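Search this site Enter keywords

Karkitz two-finger hand gripper: good on cloth until the pads creep

4 min read 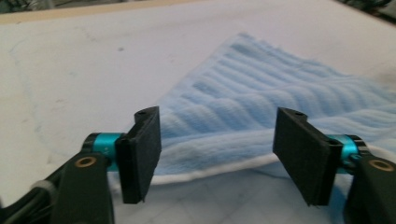
The Karkitz over a rumpled fleece cloth, pads open.

We bought the Karkitz as a hand-held gripper for recording folding and pick-up work on soft goods. The operator holds the tool, closes the fingers on the cloth and repeats the task until there is enough data to train on. It has been on our bench in Veltthorpe since January and has logged 1442 grasps. One fault showed up during that time, and it is serious enough to take up most of this review.

Construction

The finger pads are flat black plates with a matte gripping surface, each carried on a turquoise joint ahead of a black arm. Brass-colored inserts are set into the arms. Fit was good on delivery. The trigger has a long, even pull, and the arms showed no side play that I could feel.

Grip on fleece is very good. The pads take a hem from flat on the table without the operator having to pinch it up first. Thin cotton is harder, and a dry paper towel is close to hopeless.

The fault

At grasp 534 Hanne Lykkegaard reported that the right pad was closing late. I checked it against a square and found it rotated on its joint by a little over 2 degrees. The clamp screw inside the joint had backed off. We tightened it to the figure in the manual and carried on.

It came back on a Friday, near the end of a long run. This time the pad turned far enough under load that its lower corner met the opposite pad first. The cloth was held at a single point, slid out, and the fingers snapped shut on the operator's left index finger, which was steadying the fabric. The result was a bruise and a torn glove. The closing spring is rated at 80 newtons in the data sheet, and the trigger gives no way to stop the travel once the load goes.

The bad pad angle also spoiled the recordings. Position is read at the trigger, so the log showed a normal closed grip while the cloth was already gone. Koen Dierckx went back through the session by eye and threw out every grasp after the lunch break.

Cause and repair

Both clamp screws had been fitted dry. Genico, who sold us the tool, confirmed that thread locker is called for at assembly and sent new screws within the week. Their first reply told us to tighten harder. Do not do that – the joint is soft and the thread will strip.

We now do the following:

Medium thread locker on both screws, left overnight.
A paint line across joint and pad, checked before each session.
Free hand kept behind the hem while the fingers close.

No movement since. The Aerts gripper we used before has a keyed pad that cannot rotate, though it slips badly on fleece.

Verdict

Recommended for fabric work only after the screws have been pulled and refitted. I would like to see a keyed joint and a softer spring offered as a spare part. Genico says the second is being looked at.

Maarten Willems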